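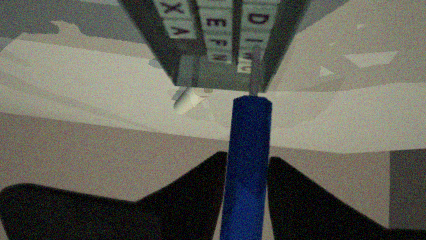

Thread: what a simulated screwdriver does and doesn't tell you about your planner

Rogelio Dizon
@rdizon
2020-04-02

1/ Spent the week running the Prorton grasp planner against our rendered tabletop set. The release notes say it "handles hand tools in clutter." I have some questions about the word handles.

2/ The case in the render at the top is the one I keep going back to. Blue screwdriver, two fingers on the handle, tray of letter tiles behind it. The planner's log scores this grasp near the top of its list.

3/ Look at where the shaft goes, though. From the wrist view it runs up over the rim of the tray and across the tiles on the right side. Is it above them? Touching them? You can't tell from pixels, and I don't think the planner can either.

4/ The shaft is gray. The tray interior is a gray-green that's close to it. I had to zoom in to find the tip and I'm still not sure I found it. The segmentation mask gave up well before I did. It stops at the rim, so as far as the planner knows this tool is a handle with a little stub on it.

5/ That matters because the collision checker only checks what's in the mask. Missing shaft, no collision, green light. Every clean "plan found" in the log for this setup is a plan for a shorter screwdriver.

6/ I asked Sutrisno Saragih to rerun it with the full mesh attached to the gripper after the grasp. Same start pose, same goal, same seed. 45 lift plans that had passed. 17 of them put the shaft through the tray wall.

7/ To be fair to Prorton, attaching the mesh is an option and it's in the docs. It's off by default. I would love to hear the argument for that default, and "it's faster" is not going to do it for me.

8/ Speaking of faster. The quoted planning time is with the mask geometry. With the mesh attached it goes up enough that you notice it without a stopwatch. Publish both or don't publish either.

9/ Somebody in my replies last time: "but the sim has ground truth, just use ground truth." Sure. Then you're testing the planner on information it will never have on a bench. I want the perception errors in there. I also want them reported.

10/ The render noise is another thing. There's speckle over everything in these images, and people point at it as if it makes the sim realistic. It's the same grain on the table, the tiles, and the tool. I've never had a depth camera that was equally wrong about everything.

11/ What a depth camera does to a thin metal shaft is drop it. Just a hole with the background showing through. We don't model that at all. So the mask failure in post 4 is the polite version of the problem.

12/ We did try the tile letters as a sanity check on the perception side. The idea was Osman's (the tool, our little label checker, not a person). If it can read a letter lying sideways, the resolution is good enough there. If it can't, don't trust edges in that area.

13/ It does fine on the X and the A on the left. D and I on the right, fine. Lower down the middle column there's one that I read as an N and wouldn't bet lunch on. The one right next to the shaft looks like a G to me. Osman returned nothing for either.

14/ So the area where the label checker has the most trouble is down at the near end of the tray, where the tiles look squashed, and that's also where the shaft crosses. The planner's confidence in that area? Flat. Same number as the open table. That isn't a confidence, it's a constant.

15/ I went and read the code. There is a per-pixel uncertainty map. It gets computed. It gets averaged into one number before it reaches the planner. I read that function three times hoping I had it wrong.

16/ Patch is 7 lines. It keeps the map and pads the collision geometry where the uncertainty is high. I sent it upstream. It's been called "interesting," which in a pull request can mean a lot of things.

17/ With the patch, the planner rejects most of the bad lifts. It also rejects some perfectly good ones, and I'm not going to hide that. You pay for padding. I'd still take a planner that says no too often over one that says yes to a screwdriver it only half sees.

18/ Question from @junen_tools: "doesn't the 2000-scene benchmark cover this?" I looked. It covers mugs, boxes, and a lot of bananas. Long thin tools whose far end overlaps something the same color: I found none. A score on that set tells you about mugs.

19/ Also, and this one is on us and not on Prorton: our own success metric was "object in gripper at end of lift." A tool that went straight through a wall in sim still counts as in the gripper. The Baravcombe team flagged that back in October and I argued with them. They were right.

20/ New metric logs every contact between the attached mesh and anything that isn't a finger, from close to goal. The numbers are uglier. I'm putting them in the report anyway, next to the old ones.

21/ I'm not saying don't use the planner. I use it. The search itself is solid and the API is nicer than most. My complaint is with what it gets fed and how sure it sounds afterward.

22/ If you're running it on anything longer than your gripper is wide: turn on mesh attachment, view the mask on top of the image for a few cases yourself, and look at where the mask ends. It takes an afternoon.

23/ Scripts go up once Sutrisno cleans out the hardcoded paths. Most of those are mine – sorry, Sutrisno.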